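Chapter 3
Can It Clear the Table Yet?

I asked a class once which chore they'd hand to a machine first, and nearly everyone said tidying up. Good pick, and a mean one! Flowers, a soda bottle, a little picture frame — each wants a different grip, and you never think about it when you do it yourself.
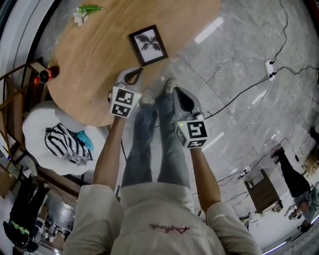
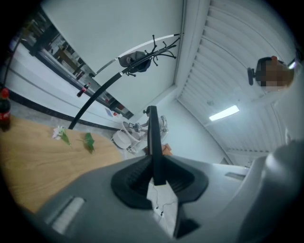

Figure 3.2. Hand-held grippers at a wooden table with flowers and a soda bottle.

My own answer is "some of it, slowly." In the Udden exercises we'll work through 1,214 tries at jobs like these, and I want you to guess the hard ones before you peek at the table in the back.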